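Home Stories Poems Back Issues Submit

The Year I Kept My Aunt's Bees

by Ashley Tunstall 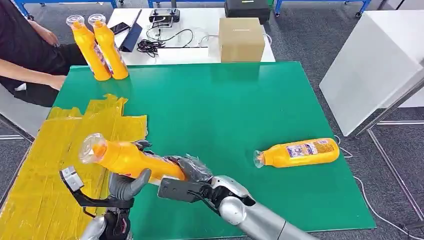
Vol. 2, p. 57

6 min read

So my aunt left me her bees. She also left me a Hayashi upright piano with a family of mice in it, but the piano could wait and the bees, according to her neighbor Aker, could not.

"They have to be told," he said. He was standing on her porch in his socks.

"Told what?"

"That she's dead. You knock on the hive and tell them. Otherwise they go."

I was a dental receptionist. I had driven 300 miles in a car with no heat, and I wanted soup. But I went down the yard anyway (you try saying no to a man in his socks) and knocked on the first box and said, "Hi. Lorna died. I'm Ashley." Then I felt I'd been a little short with them, so I told them about the funeral too, and who came, and how the minister got her middle name wrong.

The hum didn't change. I don't know what I expected!

I only meant to stay until the house sold. The agent, a brisk woman from Prilari, kept bringing couples by, and the couples kept asking if the bees "conveyed." I always said yes, and then I'd go down in the evening and feel terrible about it. I got in the habit of apologizing. Then I got in the habit of just talking – about the couples, mostly, and the mice, and a man named Pomuvik who had once proposed to my aunt by mail and still sent her a card every December.

His card came, of course. It had a cardinal on it. He'd written, "Still thinking it over?"

I took it down to the hives in the snow and read it out loud. You're not supposed to open them in the cold, so I put my ear against the wood. They were in there, all balled up around the queen, making a sound like a refrigerator in another room.

I wrote him back that night. It took me four tries, and I told him I'd already let the bees know, which I thought he'd want to hear. He answered in a week. He wanted to know whether they'd taken it well, and whether she'd kept the blue kettle, and if I played piano.

In the spring I called the agent and told her the house didn't convey. She said that wasn't how you used the word. Then I went out to find somebody who knew about mice.

Posted 10/06/2019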